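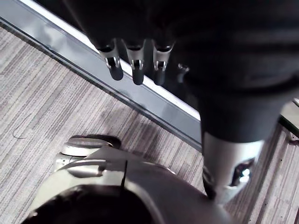

Plavex PX racing seat: two months in a touring car

Print this page | E-mail this to a friend

January 18, 2019

The Plavex arrived in a box big enough to live in, which may be an option given what it costs to go racing. I bolted it into my tin-top saloon for the winter rounds at Wulwood, a circuit best known for its drizzle and its chips.

Fitting took 2 evenings. The side brackets are sold separately, a fact printed on the leaflet inside the box you have already paid for. Once in, though, the shell doesn't flex, even over the kerbs at Pärn corner, where my old seat used to set off on its own racing line.

The shoulder supports are high and firm. So is the base. After a 112-minute endurance race I climbed out walking like a man who had ridden to the circuit on a gate.
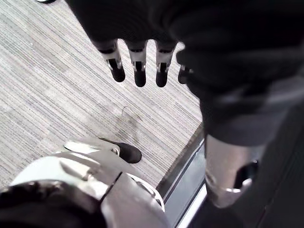
Skorkirano: Mine was agony until I dropped the front mounts by one hole. Try that before you blame the padding.

I tried it, and it does help. My knees now clear the wheel and my back has stopped writing letters of complaint. Why the leaflet can't mention it is another matter, as it finds room for a full paragraph on how to wash the cover.

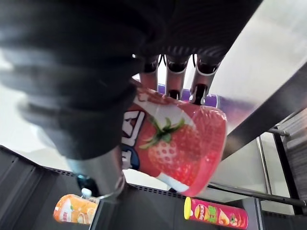 The cover does wash well, mind you. The harness slots are less clever: the edges are sharp enough to fray a lap strap, so check yours between meetings.

I'd buy it again, grumbling. 9 out of 10 for support, 2 for comfort.

Print this page | E-mail this to a friend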